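Chapter 11
Stock That Will Not Wait

Key terms: shrinkage, shelf life, markdown, carrying cost, salvage value

Every October the Kustville branch of Letidero Grocers orders too many sweet potatoes. The manager knows it, the supplier certainly knows it, and the head office has a form for it. The form asks for a reason, and the space for the reason is the size of a postage stamp.

In Chapter 10 we dealt with stock that behaves itself. A box of hinges bought in spring is still a box of hinges in the fall, and if you paid too much for it, at least it will sit quietly on the shelf and remind you. Most of the formulas in that chapter assumed goods of this kind. Accountants are fond of hinges.

Produce is another matter. From the moment it comes off the truck, its value is heading toward zero, and the only open question is how fast. A mango gives you days. A sweet potato, kept cool and dark, gives you a good deal longer, long enough for a manager to grow overconfident. Both end up in the same bin.

Consider the Kustville order. The store bought 3,620 pounds and sold 2,132 of them at full price. A student who has just finished Chapter 10 will want to carry the rest at cost and go to lunch. Kyung-hwa Woo, who kept the books there for years, preferred to walk to the back room first. What she found in the crates was often worth less than the ledger said, and now and then it was worth less than the crates.

Her habit gives us the first rule of the chapter: perishable stock is valued by what it can still bring in. You will see this written later as the lower of cost and net realizable value, a phrase that has emptied many lecture halls. It means you may not pretend.

The second rule concerns timing. A markdown taken on Monday morning may move half the crate. The same markdown taken two days later mostly moves the fruit flies. Yu-na Seo, a buyer for the Cutollow chain, describes the usual mistake as waiting for the price you deserve. Her own stores cut early and cut small, and her managers complain that they are giving the goods away. Section 11.2 compares their results with Kustville's, and the managers do not come out of it well.

We will also spend some time on shrinkage, the polite word for goods that were here and now are not. Some of it is rot, some is theft, and a surprising share is arithmetic. Roughly speaking, the less a store weighs its produce, the more mysterious its losses become.

Before going on, try to put a price on one piece of produce in your own kitchen, first for today and then for a week from today. Write both numbers down. You will need them in Section 11.1, along with a pencil.

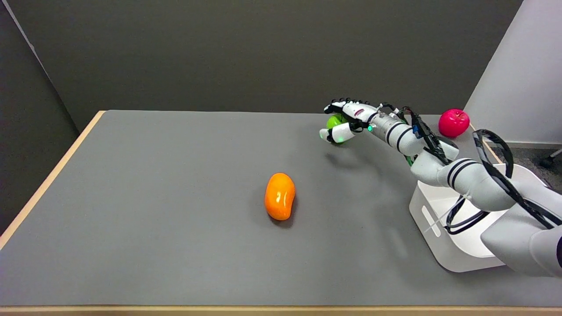 Keep the gap between the two prices in mind as well, as the first set of problems is built on it.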